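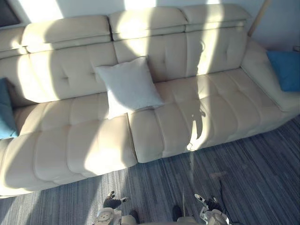 The grippers of the Larudus build in front of the sofa at the Revosham workshop, Ostness.

MEMBER-BUILT TWO-ARMED ROBOT BEGINS TIDYING TRIALS AT REVOSHAM

Ostness, Sunday, February 14, 2021

Revosham, the shared workshop in Ostness, announces that its members' robot, Larudus, has moved from the bench to its first trials in a furnished room. The machine was designed and assembled by members in their own time. Its first set tasks concern cushions: finding them, taking hold of them and returning them to a seat.

The build has taken 269 logged hours. Most of these were spent on the wrists and on the routing of the cables, which were redone after the first version limited the turn of the right hand. The work was led by Ramil Dalisay, with Aileen Buenaventura responsible for the control software and Isamu Sakamoto for the hands.

Larudus has two arms, each ending in a gripper with black fingers and a pale wrist housing. Members chose to work with soft goods at an early stage. A cushion gives way when it is pressed, and its outline changes each time it is put down, so a grip planned from one position may be of little use in the next. Trials will cover cushions lying on the seat, leaning in a corner and resting on the floor against the front of the sofa.

The room itself adds to the task. Sunlight through the large window lays bright bands across the cream upholstery and the grey carpet, with deep shadow between them. Early versions of the software treated the edge of such a band as the edge of an object. Ms Buenaventura has rewritten this part of the program, and the blind will be set at different heights during the trials so that the new version can be compared with the old in a range of light.
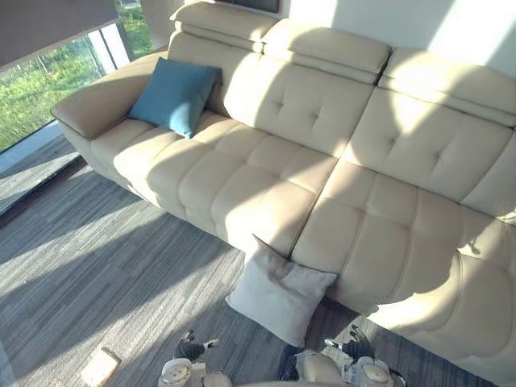
Jhun Cabrera asked at the February members' meeting whether a machine that takes so long over one cushion could be of real use in a home, and said he would sooner see the hours go into a simple lifting aid. He added that he would be glad to be proved wrong, and that the hands at least were worth keeping whatever became of the rest.

Revosham welcomes the question. The trials are intended to give a plain answer on speed as well as on grip, and the results will be shared with members whether or not they favour the present design. Each cushion position will be attempted 20 times, with failed attempts recorded in the same log as successful ones.

Floor work forms the second part of the programme. The patterned grey carpet makes small, pale items hard to pick out, and loose cables at the far side of the room must be recognised as things to leave alone. For the present, Larudus will be asked only to report what it finds on the floor — it will not attempt to lift anything small until the fingertips have been revised. Mr Sakamoto is preparing a narrower fingertip for this purpose.

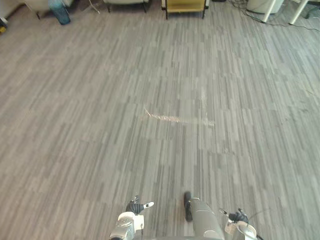 Drawings and Open Evenings

The drawings for the wrist and the finger joints will be made available to other shared workshops on request, together with the parts list and the wiring notes. The control software will follow once the cushion trials have been completed. Workshops that adapt the design are asked to send their changes back to Revosham.

Open evenings will be held at the workshop for people who wish to see the build and speak to those working on it. Places are limited and should be reserved in advance. Visitors are asked to remain behind the marked line while the arms are powered.

About Revosham

Revosham is a shared workshop in Ostness with 50 members. It provides benches, hand tools and machine tools for private and group projects, and is funded by member subscriptions.

Requests for drawings and enquiries from the press should be addressed to Jericho Maglaya at Revosham, Ostness.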